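Mallonine Ring Light with Tripod and Phone Clamp

Small LED ring light for windowsill, desk or shelf
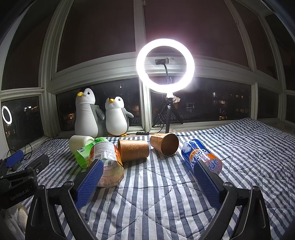
What you are buying

A white LED ring, a black tripod with legs that splay, and a small black phone clamp on a thin bendy arm which comes up from the base of the ring and holds the phone in the middle. Mains powered, with a thin black cable. We sell it at Clomstead because people kept asking for one, and we have tried to say what it does without borrowing the maker's adjectives.

The box says "studio quality". We would leave that to studios. It is a bright light on three legs.

Brightness

The box claims 200 steps of dimming. We got bored long before the end and could tell perhaps a handful of them apart by eye. At full power it is very bright indeed, and at night in a small bedroom you will want it turned down. The lowest setting is still too strong to leave on as a bedside lamp, whatever the leaflet suggests.

Colour can be set to warm, middling or cold. The warm setting is decent on skin. The cold one makes white bottles look clean and faces look unwell.

Using it by a window

A popular spot, and fair enough – a sill gets the light above bed height without taking up any floor. Two things to know. After dark the glass acts as a mirror and you may get a second, smaller ring in one of the panes. Moving the stand along or drawing the curtains usually deals with it. And the legs need more depth than you might think, so measure your sill with the legs open before you order. If you have soft toys or plants living there, allow for those as well.

For photographing small things

This is what most buyers seem to want it for: bottles, skincare, bits and pieces to sell on. A bed will do as a table, but a striped quilt shows up behind everything, and clear plastic picks up colour from whatever is near it. Labels with small print come out best if you lay the bottle flat and turn it a little until the shine slides off the words. Shiny green or orange printing can still glare. We have not found a setting that cures this, and we doubt the claim on the box that there is one.

The phone clamp

Holds an ordinary phone up to 84 mm wide, case included. The arm bends where you put it and mostly stays there. With a heavy phone it sinks slowly over a long video. The joint at the bottom can be tightened by hand, which helps for a while.

The tripod

Light, and you can feel it. Fine on a level surface, less fine on a mattress, where we would not use it at all. Some owners hang a bag from the stand to keep the spare bits in. Keep it well clear of the ring if you do.

Details

Colour: white ring, black stand and clamp
Cable: 184 cm
Power strip: not included
Phone and remote: not included
Guarantee: 20 months, bulbs not replaceable

Compared with the Plumeo

The Plumeo ring costs more and has a heavier stand. The light itself looked much the same to us. If yours will be knocked by children or cats, pay the extra. Otherwise we cannot see where the money goes.

Returns

Unused and in its box, please. The Marti carry case is sold separately and fits this model with the legs folded, though the zip is stiff.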